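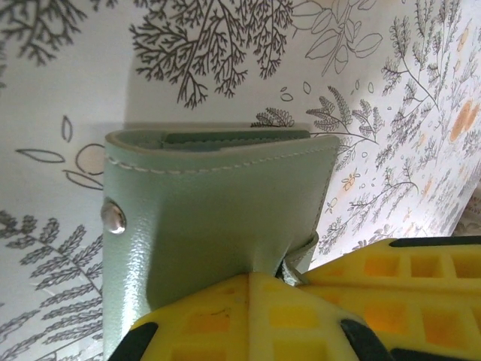
Leather Weekend is back in Clostis!

Mark your planners, because the Lallen Street hall is ours again for two full days in November, and we have more makers than ever (25 tables, up from 13 last year!). Expect belts, bags, book covers and a whole corner of secondhand tools. The saddle stitching class was packed last time, so we've added a second one on the morning of day two. Beginners are very welcome, and thread and needles are included.

Parking behind the hall is tight. The 66 bus from Ranamport stops right across the road, and the walk up from Sorensen Bridge is lovely if it's dry.

Doors open at ten. Entry is free, classes are paid at the desk, and the first 100 visitors get a scrap bundle to take home. Come and say hi!

Posted 11 September 2019
13 shares | 2 comments

Recent items
Choosing your first awl
Summer swap: thank you!
Wax or oil for old boots?

Contact us | Back to top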